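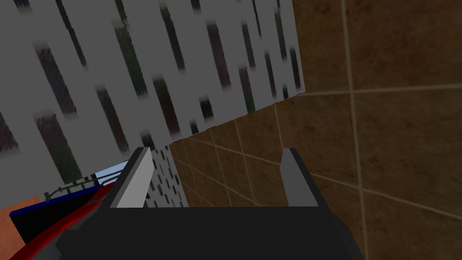
HOME & LIFE

1/ ok so I finally quit my Thursday night pottery class at Plelel and I feel amazing?? 15 weeks, 3 bowls, all of them lean

2/ Nadine keeps her keys in the least bad one (bless her) and says it has "character"

3/ anyway I've signed up for choir instead! 17 altos and me, and I can't read music AT ALL

4/ Rehema says just stand next to somebody loud. so that's the plan, wish me luck, first rehearsal is at 7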